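Rernside Library reading room reopens in March

The reading room on the second floor of the Rernside library will open again in March after five months of work. Hours stay the same as before, and the side entrance on Skosby Street will be open from 8:30 in the morning for anyone who needs the elevator.

Most of the money went into the windows and the heating. The old radiators were taken out, and the new ones run off the same system as the children's section downstairs. Readers who sat by the north wall last winter will notice the difference first.

The long tables have also been replaced. Manaia Kingi, who runs the reading room, asked for pale tops with a plain finish after readers said the dark ones were hard on the eyes under the lamps.
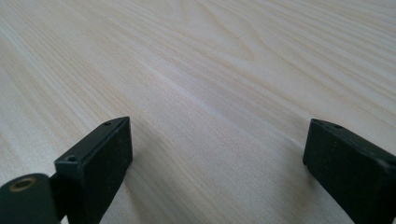 Light wood with a long grain.

The local history shelves have moved to the back corner, next to the map drawers. The Montoya collection is there too — all 117 boxes of letters and farm records, now listed in the catalog by family name. Boxes can be requested at the desk, up to three at a time. Please allow half an hour for them to come up from storage.

Newspapers are still by the door. The library has dropped two out-of-town titles and kept the rest.

Study seats can be booked by phone or at the desk. Bookings are held for 15 minutes. Cards issued before the closing are still good, and fines from that period have been cleared.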